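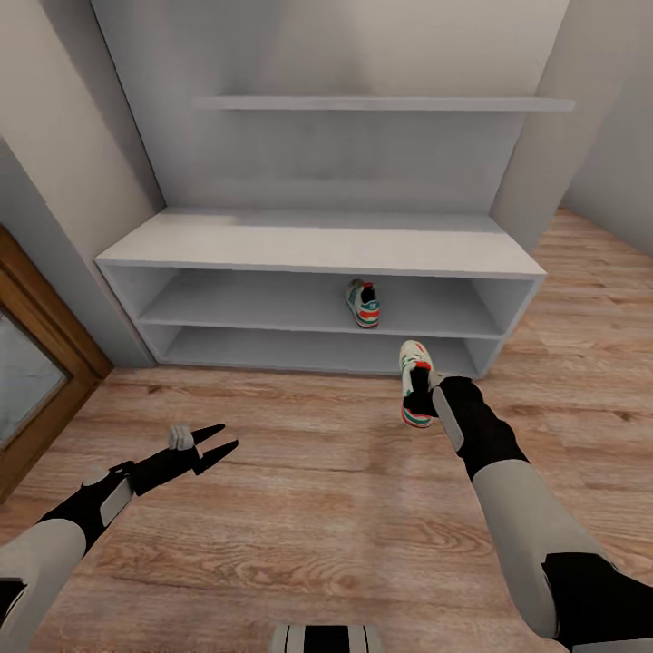 Gripper comparison in the simulated house

Gallery by Domenica Hollenstein

Since October I have been comparing grippers on a two-arm robot, all of it in simulation. The task comes from normal life: shoes must go from the hallway to the shoe cabinet. I chose it because a shoe is soft in one place, stiff in another, and has no good flat side to hold. Every gripper gets 200 runs with the same start positions, and the arms and the controller stay the same.

The first finger set is the one we call Dorness. It has two pointed fingers which open wide. For sneakers I like it very much. One finger goes over the side of the shoe and the other presses from the opposite side, and the hold around the middle is firm enough to turn the shoe with the toe down. The difficulty comes later, at the cabinet. The upper compartment is not high, and when the fingers open to let the shoe go, there is very little space left between them and the top. In the early runs I had to move the release point 2 cm toward the room. After this change I stopped seeing contacts with the board.

I also tried different orders for the pair. When the first sneaker is already on the shelf, the second one can push it deeper or turn it. For now the controller places the second shoe from the side with more free space, and it comes in slowly for the last 80 mm.

Sandals and the second finger set

The second set is Kutomley. It is shorter and works like a clamp. I wanted to try it with sandals, as a sandal with a thick sole and a wide strap gives you two very different places to hold.

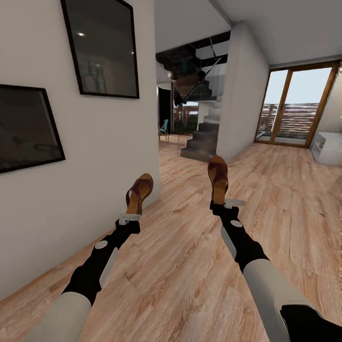

With the sole between the fingers the sandal stays quiet during the whole walk through the corridor. With the strap it swings, and the controller loses time waiting until it stops. So the strap grasp is switched off in my newer settings, even if it is easier to reach when the sandal lies flat on the floor.

Two arms holding a pair together need some care also. If both shoes are carried at the same height, the wrists come too close when the robot turns. I let one arm travel a little higher and farther forward – this was a suggestion from Căpraru, where they had the same trouble with cups.

Some notes for people who want to compare

The friction value of the shoe is more important than I expected. The contact model is Plelton, with the default settings except for friction. My log has 1,769 grasps at this moment, counting both finger sets and the trials before the final settings. I will add more pictures when the boots are ready. Their tall shafts still bend in a strange way.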